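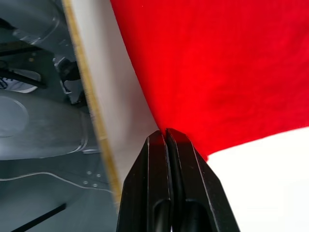 A grower in Gorndale wrote in the margin of our last newsletter, and mailed it back at her own expense, that she had "seen three loan programs come through this valley and would like to know which part of this one is the loan." We think it's a fair question, and it has set the order of this report.

## Where the money is

The Momby Seed Loan Fund now has 859 member farms. Of those, 79 have an active loan. The gap between the two numbers is wider than we promised Huttunen in the proposal, and we'd like to get that out of the way early.

Membership is free and comes with a discount on soil tests, so people join. Borrowing requires a four-page form, two years of sales records and a conversation with us, and people's enthusiasm drops off at each stage. The form was seven pages until March. We cut the page asking applicants to describe their "resilience journey," which had drawn several blank answers and one drawing of a tractor.

The cap is still $2,000 per farm. Most borrowers ask for all of it. It covers seed and some of the fertilizer for a small vegetable operation, and it does not cover a new pump, whatever our brochure seemed to suggest. The brochure has been corrected.

## Repayments

Ten loans are behind schedule. Six of those borrowers sell to the same packing house, which pays its growers when it feels moved to. We've pushed their due dates back to match the packing house's habits, as far as those can be predicted. The other four have each been called and offered a new schedule. Three accepted. The fourth says the check is in the mail, and we have chosen to believe this through the end of the quarter.

We have written nothing off. A loss or two is likely before the grant period ends, and the reserve in the approved budget will cover them.

## Plerkero

The loan-tracking software went live on time. It then sent every borrower a notice of default, including those who had not yet received their loans.

The calls took most of two weeks to get through. Plerkero's support desk described the event as "a configuration opportunity" and has since fixed the date setting. Notices now go through a person in our office before they leave the building. This is slower, and we intend to keep it that way. We are asking Plerkero to refund one quarter's fee and will report what they say.

## Changes from the plan

- Evening sign-up sessions moved to 6 a.m. at the Gorndale feed store. Attendance went up, as did our coffee bill (see equipment and supplies).
- The borrower handbook is late. A draft exists, and it is longer than the loan agreement.
- The online application is open. Most people print it out and bring it to us.

## What we need from Huttunen

1. Approval to move the unspent travel money to staff phone time.
2. A decision on whether equipment repairs can count as a seed expense. We have been saying no, and growers have been making good arguments.
3. An extra month for the handbook.

The loan ledger and the revised form are attached. The margin note has been answered by letter, with a copy of the four-page form enclosed.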